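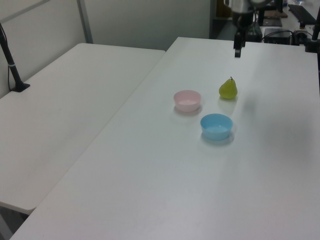 Stirard is a collection of household recipes typed up from handwritten cards, notebooks and the backs of envelopes. It holds 271 recipes in plain text, one file each, with a small index file that ties them together. Many of the cards give no weights at all. They say "a bowl of flour" or "half the small basin", and the cook was expected to know which bowl was meant. A round, shallow one like the pale pink plastic bowl on the white table holds a good deal less than a deep mixing bowl of the same width, so a recipe that says only "a bowl" has been left that way and flagged in the index.

Contents

recipes/ - the transcribed recipes, one per file
index.csv - one row per recipe
measures.csv - old and informal measures, with a metric value where we have one
notes.txt - problems found while typing up
CHANGES - what was altered between versions

Where the recipes come from

The cards come from two households, listed in the index as Baretti and Prado. Both families gave permission for the text to be shared. The Baretti cards are mostly baking and preserves, written in English with some Italian words. The Prado notebooks are mostly soups, rice dishes and things to do with leftovers. The Prado pages are harder to read because they were kept near the cooker and the ink has run on some of them.

Recipes copied word for word from printed books or packets were left out where we recognised them. If you spot one that got through, please open an issue with the title of the book and it will be taken down.

Fields in index.csv

id - a short code, B or P followed by a number
title - as written on the card, spelling kept
household - Baretti or Prado
type - cake, bread, biscuit, preserve, soup, rice, meat, fish, vegetable, other
serves - blank if the card does not say
oven - the wording on the card, e.g. "moderate" or "gas 4"
vague_measure - yes or no
legible - full, part or poor

The type column was filled in by one person in one go, so it is at least consistent. Dumplings are under soup. Savoury pies are under meat even when there is no meat in them, which should be fixed at some point.

How the text was prepared

Spelling mistakes are kept. Crossings-out are dropped unless the crossed-out amount is the only one given, in which case it sits in square brackets. A word that could not be read is shown as [?]. Line breaks follow the card. Ingredients are not separated from the method, as most of the cards run the two together and splitting them meant guessing.

Of the recipes in the index, 69 have vague_measure set to yes. No metric amounts were added to these. The measures file covers teacups, breakfast cups, dessertspoons, gills and "a knob", and the values in it are ordinary kitchen values. They should not be read as what either household used.

Version 2 changes

The Gronurer tool, which we used to check for duplicate titles, treated "Plum jam" and "Plum Jam (Aunt's)" as the same recipe and dropped the second. It is back in. Accented letters in the Prado files were broken in version 1 and are now UTF-8 throughout. The oven column used to hold temperatures in Celsius, worked out by us. It now holds only what the card says.

Known problems

- A few of the Prado soups run over two pages and the second page is missing. The files end with [page lost].
- Preserve recipes have not been tested and some give less sugar or a shorter boil than current advice. Check a modern source before making and storing any of them.
- No recipe has been marked for allergens.
- "Mixed spice" is not defined anywhere in the cards.

Licence and use

The transcriptions may be copied, changed and shared, including for paid work, as long as Stirard is credited. Please do not try to trace the families. First names inside the recipes have been swapped for family words such as Aunt or Gran.

Corrections are welcome as issues or pull requests. Give the id, the line and what you think it should say. The next update is planned for December and will mostly be biscuit recipes from the last of the Baretti cards.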